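Ticket: wrist stream lags joint states, episodes rejected at ingest
Project: Zokesa pick-and-place set
Station: Boliddale, bench arm
Opened: January 3, 2020
Status: monitoring
Severity: medium

Summary
Ingest rejects episodes from the Boliddale bench with "stream offset out of range." Joint states and gripper width are complete. The wrist video is complete too, but its timestamps drift late as the episode goes on. Short episodes pass. Long ones, mostly box placements with a second attempt, fail.

Environment
Recorder: Killum, current build
Ingest and checks: Arnaud
Task: pick small item from green cloth, place in open cardboard box
Episodes planned for this task: 300
Operator input: leader arm, single operator

Steps to reproduce
Start the recorder, home the arm, wait for the ready tone. Record one episode longer than a minute. Run the offset check on the output folder. The start offset is within limits and the end offset is not.

Log

Entry 1
Checked the clock on the recording machine against the arm controller. Both were synced to the same source. Restarted the sync service anyway and recorded a test episode. No change in drift.

Entry 2
Swapped the wrist camera cable with the spare. The old cable had a kink near the second strain relief but tested fine end to end. No change. Leaving the spare in place.

Entry 3
Recorded with the gripper held open and the arm parked. No drift. Recorded again with the arm moving and the gripper idle. No drift. With both moving, drift came back. That rules out the camera by itself and points at the write queue.

Entry 4
Killum writes video and state through one queue by default. Gripper width is logged at the full controller rate, which nobody had asked for in this project. When arm and gripper are both active the queue backs up, and frames get their timestamp when they leave the queue – wrong end. The config flag for stamping on capture exists but was off. It was on in the July config and got lost when the station profile was copied over.

Entry 5
Changes made:
stamp_on_capture set to true
gripper width reduced to 300 Hz
queue split, 2 writers instead of one
Recorded 4 long episodes. All passed the offset check. Ingest accepted them without manual override.

Entry 6
Question from the review side: can the rejected episodes be repaired by shifting the video? No. The drift is not linear. It follows queue depth, and queue depth was not logged. A constant shift would fix the last frames and break the grasp, and the grasp is the part the policy needs aligned. Rejected episodes stay rejected. Do not delete the folders yet, the state data is still usable for the gripper width statistics.

Entry 7
Side issue found while checking frames. Two operators were starting from different home poses. One had the fingertips low over the cloth, near the small yellow square outline, and the other started well above it. Both are legal under the task sheet, but the sheet does not say to mix them, so the set was splitting by operator. Task sheet updated: start pose is drawn by the recorder and shown on the prompt before each episode. The box stays on the right for this batch. Box position gets varied in the next one, so please do not move it early.

Open items
Add queue depth to the episode metadata.
Make the station profile inherit from the project config, so copied profiles stop dropping flags.
Re-record the failed long episodes. Roughly a day of bench time if the arm stays up.
Ingest should print the start and end offset in the reject message, not only the fact of rejection.

Ticket stays open until the re-recorded batch has gone through Arnaud. If the offset error shows up again, attach the recorder log and the full config dump, plus one wrist frame from the start of the episode.
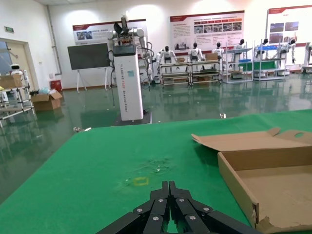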